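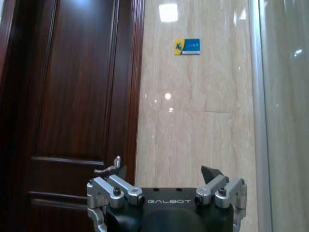 March, Stenwood house, ground floor. Started on the inside doors this morning, beginning with the tall paneled one. I had it down as a simple clean and wax, and I still think that is all it needs. The finish is deep reddish brown and glossy, with the vertical grain showing through it, and the tall upper panel has lighter mahogany-colored streaks that I want to keep. Cúc thinks the streaks are old color worn thin. I think they are in the wood. We will know more after the solvent test, which goes on the hidden edge at the hinge side and nowhere else.

Species still open. The work order says mahogany, but the work order also says there are two closets on this floor and there is one. Salamatu has asked Jindombridge for the old invoice, if they kept it. Until then write "reddish hardwood, glossy clear finish" on the tag.

Order of work as agreed with Titilayo:

Dust first, soft brush, top of the panel down to the rail. Brush goes along the grain on the flat and along the molding in the corners.

Then a barely damp cotton cloth with two drops of the neutral soap in the small bucket. Wring it until it feels dry to the hand. Change the cloth when it grays.

Dry cloth straight after. Leave for an hour with the window open.

Wax last, the Akande clear, thin. Buff by hand. No power pads on raised panels, we went through the edge color on the Ilari job that way and it took me most of an afternoon to touch it in.

Solvent test notes, 10:40. Alcohol on a cotton swab, ten seconds, hinge edge: swab picked up brown and the spot went tacky. Mineral spirits, same place an inch lower: a little yellow dirt, no softening. So probably shellac, or something with shellac in it. Keep every alcohol product away from this door, including the spray cleaner Onyekachi likes for the hardware. Hardware comes off and gets cleaned on the bench.

Screws from the lock plate are in the blue lid jar. They are all slotted and one has a chewed head. I would put it back in the same hole, since a new one will stand out.

Checked the swing before taking anything off. It rubs slightly at the top on the latch side – you can hear it more than feel it. Unnur wants to plane it. I would pack the lower hinge with card first and see. Planing means refinishing the edge, and matching that red is a day's work on its own. Card is in the drawer with the sandpaper. If card doesn't do it we talk again before anyone gets the plane out.

Money: the quote for all the doors is 2,809 and of that 1,711 is labor. That assumes cleaning only. If more than one door has to be stripped the number is wrong, and somebody should tell the owners before we start instead of after. Salamatu to call.

Used so far: one pack of cotton cloths (40), nearly all of the first tin of wax from the last job. Need another tin, and more swabs. There is a box of 80 at the shop behind the glue.

For whoever continues in the afternoon: do the lower part of the door the same way as the upper, keep the bucket off the floorboards, and write down the time the wax goes on. I wrote 11:50 for the test patch. Look at it from the side before buffing. If it is cloudy leave it alone and call me.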